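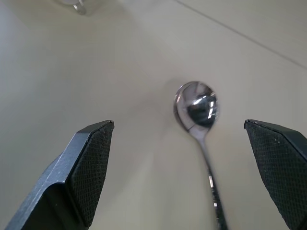

News > Press releases > Consumer health

Burnora group asks for proof behind "one teaspoon" supplement claims

Last updated 03/10/2022

The Burnora Consumer Group today called on Elov, the maker of the powdered drink mix Trornska, to publish the research behind its claim that a single teaspoon a day "restores natural energy." The group says it has asked for that research twice and has so far received a brochure.

Trornska is sold in tubs marked with 4000 mg of "active botanical blend" per serving. The label does not say how much of each plant is in the blend. It also gives the serving as one level teaspoon, which leaves buyers to guess what they are taking if their spoon is larger than the measuring kind, or if they heap it.

"A big number on a tub is easy to print," said Siwan Trevor, who wrote the group's review. "We would like to know 4000 milligrams of what, tested on whom, and compared with what. Those are ordinary questions and they should have ordinary answers."

Elov's advertising points to a trial of 434 adults run by a contractor named Kravchuk. The brochure sent to the group gives a one-page account of it. According to that page, people taking Trornska reported feeling "more energetic" after 2 weeks. It does not mention a comparison group, and it does not say how many people dropped out. The question they were asked is not printed either. Without those details, the group says, the result could reflect little more than people expecting to feel better after being handed something that was supposed to help.

The review also looks at the words used to sell the product. "Restores" suggests something was missing, but the brochure never says what, or how a buyer would find out. "Clinically studied" means only that a study took place. Neither phrase tells a shopper whether the powder does anything.

The group is not claiming that Trornska is harmful. It has not tested the powder and does not plan to. Its complaint is with the evidence, and with a price that seems to depend on customers not asking for any.

"Perhaps there is a full report in a drawer somewhere and it is very good," said Cadi Gittins, who handles complaints for the group. "If so, it is strange that it hasn't been shown to anyone. I'd be happy to read it and say I was wrong."

The group has asked Elov to release the full trial report, list the amount of each ingredient, and state the serving by weight. It first wrote to the company in May. People who have bought Trornska and asked for a refund are invited to send in copies of any reply they received.

Contact: Press desk, Burnora Consumer Group | © Burnora Consumer Group | Back to top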